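Subject: Re: [equipment-planning] Budget list for the walking robot room, second round

Hello all,

I answer to the Orkport message point by point, and I put the numbers where I have them.

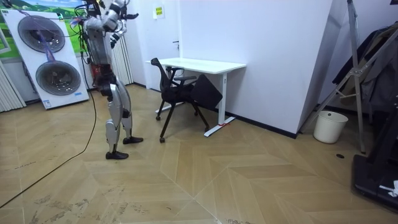
1. Cable or battery

On May 12 at 9:40, Orkport office wrote:
> We would like to remove the second battery pack from the list.
> The robot can work with the cable. Also, do we really need
> the floor mats at 517 dollars? Please reply before Friday.

I agree only partly. For standing tests the cable is fine. For walking it lies on the floor behind the legs, and a person must pay attention to it all the time. Please keep the second pack in the plan, but it can move to the next quarter.

2. Floor mats

The planks already have scuffs and dark smudges. Woldegiorgis offered thinner mats for 439 dollars, same area. I did not test them – I only have the data sheet. If somebody at Cakdale has used this kind under a legged robot, please write how the foot behaves on the seams.

3. Cable guide from the ceiling

This was not in the first list, and it is my mistake. The quote from Plernarville is 194 dollars without mounting. It would bring the cable up from the floor, so I would buy it before the mats.

4. Furniture

No new desk, please. The white one can stay against the wall. I would only ask for a shelf, so that the chair and the stand are not so near to the walking area.

5. Delivery

Plernarville says 11 working days after the order. Woldegiorgis did not answer yet about delivery, I will ask again.

If there is no objection until Friday, I will send the order for point 3 alone. Points 1 and 2 can wait for the next call.

Best regards,
the lab planning desk, Cakdale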